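From: Bence Bodnár
To: Kellcombe list
Date: Monday, November 11, 2019
Subject: Re: magnesium for night cramps, does the form matter?

Hello Takumi, hello everyone,

Sorry for my slow answer, I was away and read the list only on my phone.

Takumi Okabe wrote:

> My calf cramps are back since the weather turned cold. They come
> mostly between three and five in the morning and always in the
> left leg. My neighbour swears by magnesium, so I went to the
> pharmacy and found a whole shelf: oxide, citrate, glycinate, and
> one that is a spray. The prices are very different. Does anyone
> know if the form matters, or do I pay only for the label? I take
> a tablet for blood pressure and one for the stomach.
>
> Also, is it better in the evening or with breakfast?

I had the same question two years ago and I spent too much money before I asked somebody who knows. I am not a doctor or a pharmacist, so please take what follows as the experience of one person with bad calves.

First about the form. My pharmacist explained that oxide has a lot of magnesium in each tablet, but the body takes up only a small part, and what stays in the bowel pulls water. So it can work as a laxative, and for me it did. Citrate is taken up better but can also loosen the bowel when the dose is high. Glycinate was the gentlest for my stomach. It was also the most expensive in our shop. About the spray I have no opinion, I never tried it and she was not enthusiastic.

Now the less pleasant part. When I asked if magnesium will stop the cramps, she said that the studies in older adults with ordinary night cramps are mostly disappointing. The people who got magnesium did not have clearly fewer cramps than the people who got the dummy tablet. In pregnancy the results are mixed. If you have a real shortage it is a different matter, but this is for your doctor to find out. I took glycinate for 28 days and wrote down every cramp in a small notebook. In the first week I had six, in the last week five. I would not call this a success. 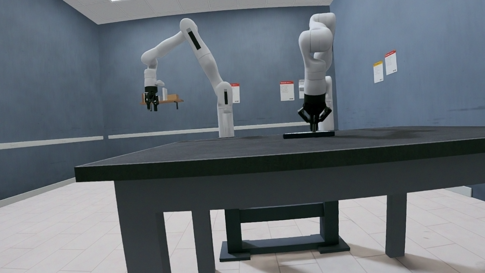

What helped me more was the stretching. You stand in front of a wall, hands on the wall, one leg behind with the heel flat on the floor, and lean forward until you feel the calf pull. Hold it for half a minute, change the leg, and repeat 3 times. I do it before I brush my teeth because otherwise I forget. I also stopped tucking the blanket tightly under the mattress, so that my feet are not pushed down in the night. Since March I have maybe one cramp in a fortnight, and it is weaker. Of course, the warmer months came at the same time, so I can't be certain what did it.

When the cramp is already there, pull the toes toward the shin and keep them there, even if it hurts. Walking a few steps on the heels is also good, but please turn on the light first. Gunther Baumgart wrote to this list some time ago how he fell over his own slippers.

Regarding your other tablets, I think this is the most important point and I would ask before you buy anything. Some water tablets for blood pressure make you lose magnesium or potassium, and some others make you keep it. Certain stomach tablets, taken for a long time, can lower the magnesium in the blood. And people whose kidneys do not work well should not take magnesium on their own decision, because it can build up. Your doctor can order a blood test. Mine did, and my level was completely normal, which explains a little why the tablets did so little.

Magnesium can also get in the way of other medicines, for example some antibiotics, the thyroid tablet and the tablets for osteoporosis. They must be taken some hours apart. The pharmacist can tell you how many hours for each one, I don't want to write a wrong number here.

Evening or breakfast: I was told that it makes no big difference. With food is easier on the stomach.

One warning more. Somebody here once recommended quinine, I believe it was in the thread that Talha Arain started. My doctor was very clear that she does not prescribe it for cramps, due to the risk for the heart rhythm and the blood. So please don't take old quinine tablets from the back of a cupboard.

Because it is always the same leg with you, I would mention this to the doctor also. If the calf becomes swollen, warm or red, or if the pain stays and does not go away like a cramp does, don't wait for an appointment and don't wait for the list. Have it looked at the same day.

Rüdiger, do you still have the sheet with the stretching drawings from your physiotherapist? The copy I have is so grey that the feet can't be recognized any more. If you can scan it again, I would be grateful, and perhaps Takumi too.

Kind regards,
Bence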